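Skallon head camera kit — what I'd budget before you buy

I sell these and I use them, so I'll give you the sums I'd want myself. The Skallon is a head-worn camera for recording first-person footage, the sort people feed to a robot so it can learn jobs like shifting furniture or tidying a lounge. The starter kit is £3,000 and has 2 headsets, 4 batteries and a charging dock in a padded case.

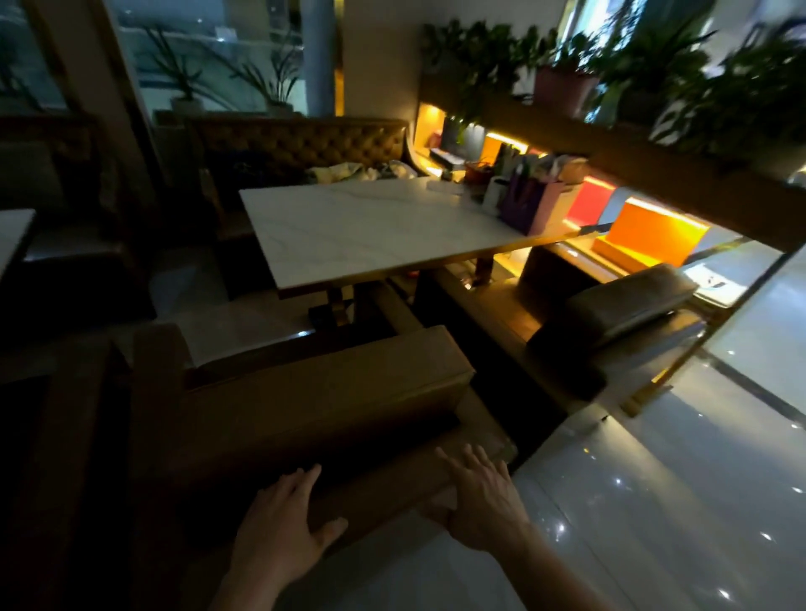 Batteries first, as that's where people come unstuck! You get 40 minutes out of each one, so a full charge of all four is nearly a morning's work if you share them sensibly. If you've got two people recording all day, put a second set of batteries in the budget now (they ship from our Flustwood warehouse, usually the same week).

Then there's storage. I use plain Fludov drives and label them by site — dull, I know, but I lost a whole afternoon once by not doing it. The kit doesn't include any drives, so add those to your order or bring your own. 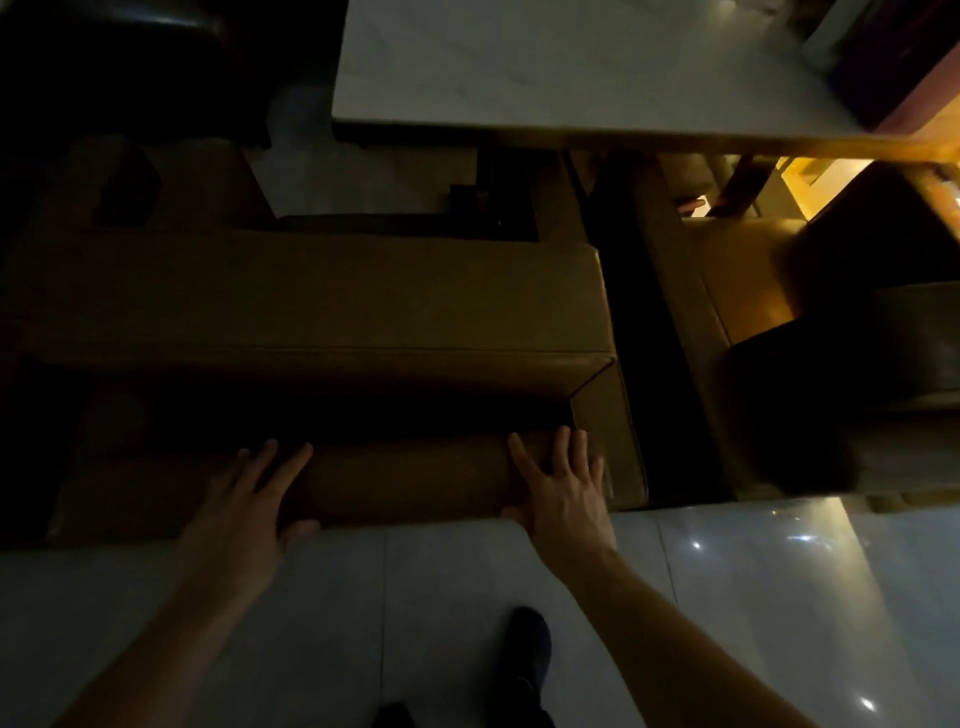

Hiring is worth a thought too if you only have one venue to cover. MacLeish do it by the week and they'll knock the hire fee off if you go on to buy, which I think is very fair.

Do you need the wider lens? For big rooms with long sofas and low tables I'd say yes, and for bench work I wouldn't bother.

Prices checked 5 March 2024. Delivery is extra outside the mainland.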